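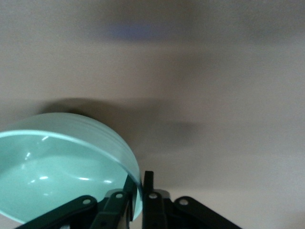
Schwarze Finger, grüne Schüssel: Der Greifer am Rand der Schale, gesehen von der kleinen Kamera am Roboterarm.

Wie testet man eine Roboterhand?

Nimm mal eine Schüssel aus dem Schrank. Fertig? Das hat keine zwei Sekunden gedauert, und vermutlich hast du dabei an etwas ganz anderes gedacht, zum Beispiel an Pudding. Ein Roboter denkt nie an Pudding. Trotzdem ist eine Schüssel für ihn eine ziemlich gemeine Aufgabe.

Warum ist eine Schüssel so schwierig?

Ein Bauklotz ist höflich. Er hat gerade Seiten, und zwei Finger können ihn bequem von links und rechts packen. Eine Schüssel ist rund, oben breit, unten schmal und überall ein bisschen rutschig. Für viele Greifer ist sie im Ganzen viel zu groß. Deshalb packt man sie am Rand: ein Finger innen, ein Finger außen, dann zudrücken. Das machst du mit einer Müslischale genauso, wenn du nur eine Hand frei hast.

Dafür muss der Roboter aber genau wissen, wo der Rand ist. Liegt er ein kleines Stück daneben, schließt er die Finger in der Luft und ist womöglich auch noch zufrieden mit sich.

Was sind das für Löcher?

Die schwarzen Teile auf dem Foto sind kleine Hebel. An ihren runden Enden haben sie Löcher, und dort sitzen bei solchen Greifern die Gelenke. Du kennst so etwas von einer Schere oder von einem Klappstuhl, der dir schon mal den Finger eingeklemmt hat. Ein Motor bewegt die Hebel, die Hebel bewegen die Finger. Werden die Hebel geschickt angeordnet, bleiben die Finger beim Schließen schön parallel. Das ist praktisch, denn schräge Finger schieben die Schüssel gern vor sich her.

Zwei Greifer, eine Aufgabe

In der Werkstatt von Vistley werden Greifer miteinander verglichen. Zur Zeit treten zwei gegeneinander an. Der eine heißt Winard und hat harte, schmale Finger. Der andere heißt Rultex, und seine Finger sind weich wie ein Radiergummi. Beide kommen nacheinander an denselben Arm, beide bekommen dieselbe Schüssel, und beide haben 18 Versuche. Alles andere bleibt gleich: der Tisch, das Licht, die Stelle, an der die Schüssel steht. Würde man dem einen eine leichte Schale geben und dem anderen einen vollen Suppentopf, wäre das kein Test, sondern Mobbing.

Ein Versuch zählt nur, wenn der Greifer die Schüssel hochhebt, kurz hält und wieder abstellt. Hochheben und fallen lassen zählt nicht. Das gilt zu Hause ja auch nicht als Tischdecken.

Harte Finger kommen gut in enge Lücken und lassen sich genau steuern. Sie rutschen aber leichter ab, wenn der Rand glatt ist. Weiche Finger schmiegen sich an und verzeihen kleine Fehler, dafür sind sie dicker und nutzen sich schneller ab. Wer gewinnt, hängt also auch davon ab, was man hinterher greifen will. Für Löffel würde man vielleicht anders entscheiden als für Schüsseln.

Und was macht die Kamera?

Sie fährt immer mit, ganz nah an den Fingern. So sieht der Roboter die Schüssel im letzten Moment groß und deutlich. Der Hintergrund wird dabei oft unscharf, aber den will er ja auch nicht anheben.

Schwierig sind glänzende Sachen. Im Inneren der grünen Schüssel siehst du helle weiße Flecken. Das sind Spiegelungen vom Licht, das von oben kommt. Du weißt das sofort. Ein Computerprogramm muss erst lernen, dass da keine weißen Dinge in der Schale liegen. Auch Schatten können es verwirren, denn von Weitem sieht ein dunkler Streifen manchmal aus wie eine Kante.

Bei Vistley heißt das Programm, das aus den Kamerabildern die Bewegungen berechnet, Pagano. Es bekommt deshalb Schüsseln bei hellem und bei schwachem Licht zu sehen, gerade und schief, immer wieder. Langweilig wird ihm das nicht. Es könnte 365 Tage im Jahr Schüsseln anschauen und würde kein einziges Mal nach einer Pause fragen.

Probier es selbst!

Du brauchst eine Plastikschüssel, zwei Kochlöffel und etwas Geduld. Halte in jeder Hand einen Kochlöffel und heb die Schüssel nur am Rand hoch, ein Stiel innen, einer außen. Kneif dabei ein Auge zu. Mach 18 Versuche und schreib auf, wie viele klappen. Danach wickelst du Gummibänder um die Stiele und fängst von vorne an.

Die gute Salatschüssel aus Glas bleibt bitte im Schrank.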